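Jimadow Tenants' Association
Minutes of the November meeting

Held in the ground floor laundry room, the lounge being locked again. Start time was 7:00 by the wall clock and 7:10 by everyone's phone. The phones won.

Minutes of the last meeting
Accepted, with one correction. The October minutes said the boiler "was discussed." The tenant of 2C asked that this read "was complained of at length." So changed.

Heating
Plidard, who manage the building, have written to say that the heat is working as designed. The meeting discussed who might have designed it. Units on the Ellton Street side report waking up to bedrooms they describe as brisk, while the top floor back sleeps with the windows open and is sorry for the rest of us, though not very.
Agreed to send Plidard a second letter with morning temperatures attached. Any tenant with a thermometer should write down the reading before breakfast each day until the next meeting. A tenant asked whether "I could see my breath" counts as a reading. The chair ruled that it does not but may go in the margin.

Laundry room
The left dryer is still eating quarters. The right dryer accepts quarters and gives heat, in no fixed relation to each other. Awwad, who service the machines, came on Monday, put a sticker on the left dryer and went away. The sticker has a phone number on it. The number reaches Plidard.
The sign-up sheet was raised by several people at once. At present a slot runs two hours, and some households take three in a row on the grounds that bedding is bulky. It was put to the meeting that a child's cartoon sheet is no bulkier than anyone else's sheet. Parents present disagreed, and spoke with feeling about how often it goes in the wash.

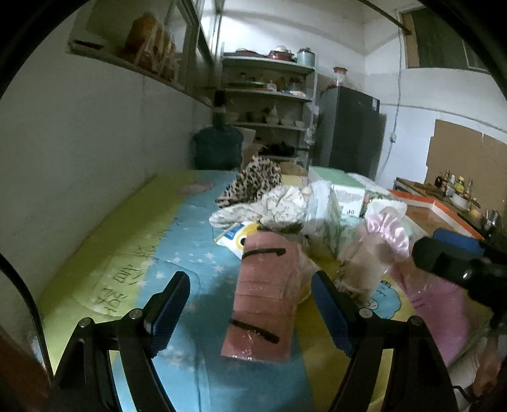

Motion: no more than two slots in a row on weekends. Carried. The parents asked that their opposition be recorded, and it is.

Lost and found
The shelf above the sink is full. The chair read out the contents, which took a while and cleared up nothing except the ownership of one bath mat. Gloves on the shelf are all left-handed. Unclaimed items will be bagged and given to the Ellton thrift store before the next meeting, apart from the bra, which has been there longer than the association and may have rights.
Parents were reminded to check between the sheets and under the pillows before stripping a bed. A plush toy that goes down in a bundle can spend a full hot cycle in the drum, and the household upstairs will not sleep until it comes out.

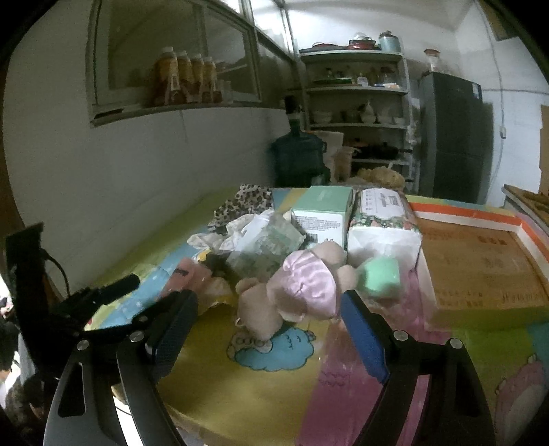 Money
The account stands at $458. Of this, $200 is already promised for the new hall light outside the mailboxes, if Plidard agree that we may pay for something they own. A tenant asked why we are paying for it. The chair said because we would like to see the mailboxes. There were no further questions.
The coffee fund is separate and is empty.

Bikes in the stairwell
Held over from September and October. Held over.

Any other business
The buzzer for 4A rings in 4B. The two households have come to an arrangement involving knocking on the wall and would prefer that it not be fixed until after the holidays.
The person practicing the trumpet is asked to stop at nine. The person practicing the trumpet, who was present, asked how anybody knew it was a trumpet. Taken as a fair point, and the request stands.
A complaint about cooking smells on the third floor was withdrawn when the cook offered to bring some next time.

To be done before the next meeting
Chair: letter to Plidard, with readings.
2C: call Awwad on a number other than the one on the sticker.
Secretary: new sign-up sheet, and a pen on a string. The last pen went missing with its string.

Meeting closed when the right dryer finished and its owner wanted to fold on the table.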